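Bondel: sorting fruit on a patterned worktop
Student project report, July

The Bondel project looks at how surface finish affects the handling of small objects. The work area has a pale grey marble-look floor and three walls in terrazzo-style paper.

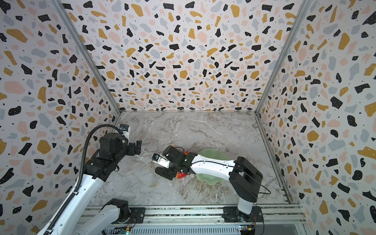 Report by Savita Rana and Harsh Bhatia

We chose a veined surface over plain white on purpose - soft beige veins give low contrast against light items. The test set was laid out loosely beside one bowl. We logged 377 placements, of which 321 ended in the bowl.

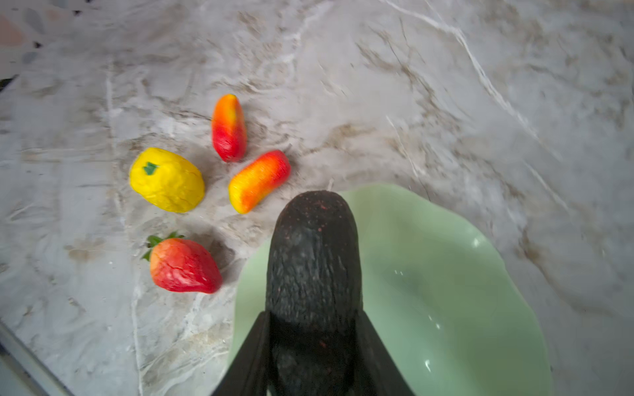 Fig. 2. Avocado held above the mint-green bowl, other fruit to the left.

Yellow items were the easiest to find on the stone pattern. The remaining misses are listed in Appendix 3.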